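Drastmont Handling Code

The Drastmont Handling Code is a set of good-practice rules for the robotic and tool-assisted handling of textiles and other limp goods. It covers gripping, lifting, folding and release, along with the records kept while this work is done. The code was first drafted by Rodrigo Toledo at the Cuesta textile laboratory and is named after the town where its first working meeting was held. It has no legal force. Laboratories and laundries adopt it by reference in contracts or internal procedures.

Scope

The code applies to two-finger grippers, whether mounted on an arm or held by a person. Suction heads and needle grippers are excluded and are treated in a separate document, the Drerkon Notes. Goods within scope include garments, bags, towels, bedding and unsewn cloth. Leather and coated fabrics were removed from the scope in the second edition.

Structure

The current edition contains 40 clauses in four parts: preparation, contact, motion and records. An annex lists 36 terms with definitions. Several of these, among them "fold capture" and "trailing element," have passed into general use in the field.

Contact rules

A grip is to be taken on a raised fold where one is available. The fingers must close on cloth alone; rods, zippers, buckles and other hard parts are to be kept clear of the fingertips unless the task calls for gripping them. If a hard part lies hidden under the fabric, the operator lowers the closing force before contact and raises it only after a first hold has been confirmed.

Straps, cords and ribbons are classed as trailing elements. Clause 17 requires that a trailing element lying across the grip area be either included in the grip on purpose or moved aside first. A partial capture, in which a strap is pinched by one edge, is recorded as a fault even when the lift is completed.

Motion rules

Speed limits are set by the state of the goods. Crumpled items are moved slowly until they hang free of the surface. The limit may be raised once the load is clear – a provision that was disputed in early drafts and is still left out by some users. The code gives no single figure for finger force and refers instead to a test on a sample of the same cloth.

Records

Where a camera is carried on the gripper, its footage is to be kept without selection for sharpness. Blurred passages often coincide with contact, and their removal was found to distort fault counts. Annotators mark such passages as "low detail" and leave uncertain items unnamed. Printed fabrics receive a further note, as a motif bent over a crease can be mistaken for an edge by automatic tools.

Adoption and criticism

A review by the Gruller group compared the code with actual practice in 268 logged handling sessions. It found good agreement with the preparation rules and weak agreement with Clause 17, which operators described as slow to apply. The review also objected to the definition of "crumpled," which depends on visual judgment and has no measured threshold. Toledo's reply accepted the second point – a fold-height measure was proposed for the next edition – but defended the clause on straps as written.

See also

Drerkon Notes
Limp goods
Fold capture

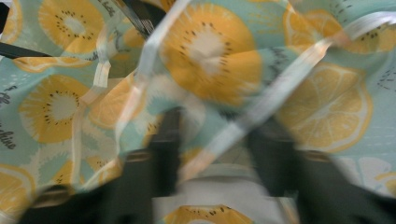 Gripper fingers in contact with creased printed fabric; pale straps, classed as trailing elements, cross the cloth.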